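Film Publicity, handout 8: reading the giveaway

A DVD giveaway costs a distributor very little. Twelve discs go out, and the website prints the synopsis exactly as supplied. Be wary of anyone who calls this coverage. Bhardwaj does, in her chapter on Rastau, and her evidence is a page count.

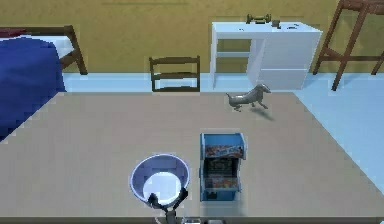
Dokora, January

Sneha Dixit's post for the home release of Vomus drew 179 entries. How many of those people would have bought the film? The distributor never asked. "Award-winning" appears in the first line with no award named, and the cast list is longer than the plot.

For the seminar, bring one giveaway post and underline every claim you could check. Then check them. Read Bansal, pp. 12 to 21, but don't take his sales table on trust.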